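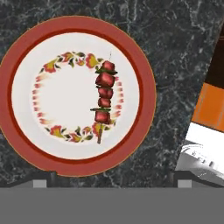 Head Coach, Under-18 Squad (part-time)
Ostthorpe and Teltdale American Football Club

Ostthorpe and Teltdale American Football Club wishes to appoint a Head Coach for its Under-18 squad, to take up post before the start of pre-season training. The post is part-time and is offered for two seasons in the first instance. The present Head Coach, Oluf Stougaard, will step down after the final fixture of the current programme and has agreed to be available during the handover.

About the club

The club fields three sides: a senior side, an Under-18 side and a mixed flag side for younger players. Home fixtures are played at the Gethin Road ground in Ostthorpe. Training takes place at the same ground from spring to autumn, and in the sports hall at Prudley during the winter months. The Under-18 squad has 40 registered players, drawn mainly from Ostthorpe, Teltdale and the villages between them. Many join with no earlier experience of the game, and the club expects its coaches to teach the basics of stance, blocking and tackling to every new player before that player takes part in full contact.

The Under-18 side plays a shortened form of the game with nine players on each side. Last season it reached the regional play-offs and lost at the semi-final stage in October. The club hopes to do as well again, but the post-holder will be judged first on the safety, attendance and progress of the players.

The role

The Head Coach will report to the Director of Football, Nanna Bjarnason, and will be supported by two assistant coaches, one for offence and one for defence. The duties of the post are as follows:

Planning and leading two training sessions each week during the season, and one each week in winter.
Taking charge of the squad at all home and away fixtures, including selection and play-calling. Play-calling may be passed to an assistant by agreement.
Keeping the squad playbook up to date and issuing it to players in good time.
Making sure that helmets and shoulder pads are fitted and checked before every contact session.
Applying the club's head injury procedure without exception. A player removed under the procedure may not return on the same day, whatever the state of the game.
Speaking with parents and guardians about attendance, conduct and welfare, together with the Welfare Officer, Jytte Gunnlaugsson.
Attending the monthly coaches' meeting at Prudley.
Helping to run the open trial day in spring.

The person

Applicants must hold a recognised coaching award in American football, or be willing to complete one before the first contact session. They must have coached or assisted with a contact team for at least two full seasons. A current first aid certificate is required; the club will pay for renewal where it has lapsed. Experience of the nine-a-side game is desirable, as is experience of working with players aged between 14 and 18. Applicants who have coached only the senior game will be considered, and should explain in their letter how they would adapt their methods.

The post involves regular contact with young people. Any offer will depend on two satisfactory references and the appropriate background checks. The successful applicant will also be asked to attend the club's safeguarding course, led by Jytte Gunnlaugsson, within three months of starting.

A full driving licence would be helpful, although the squad travels to away fixtures by coach.

Terms

The club will pay an allowance of £600 for each month of the playing season and £234 for each month outside it. Travel to away fixtures is provided. A further sum of up to £500 in each season is available for courses and coaching materials, subject to approval by the Director of Football. Club clothing is supplied.

Hours vary with the fixture list. Training is held in the evening, and most fixtures are played at weekends – applicants should be sure that they can commit to these times before applying.

How to apply

Applicants should send a letter of no more than two pages, together with a list of coaching posts held and the names of two referees, to the Club Secretary, Esben Bisgaard, at the club office, Gethin Road, Ostthorpe. One referee should be able to comment on the applicant's work with young players. Letters may also be handed in at the Prudley sports hall, marked for the Secretary's attention.

Shortlisted applicants will be invited to lead a training session of half an hour with members of the squad, followed by an interview with Nanna Bjarnason and the senior Head Coach, Bjarke Ingvarsson. Reasonable travel costs will be repaid on production of receipts.

The club welcomes applications from women and men of all backgrounds. Those who need any adjustment in order to attend the interview or training session should tell the Secretary when they apply. Questions about the duties of the post may be put to Nanna Bjarnason through the club office.

Notice issued December 26, 2018. Applications will be accepted until the post is filled.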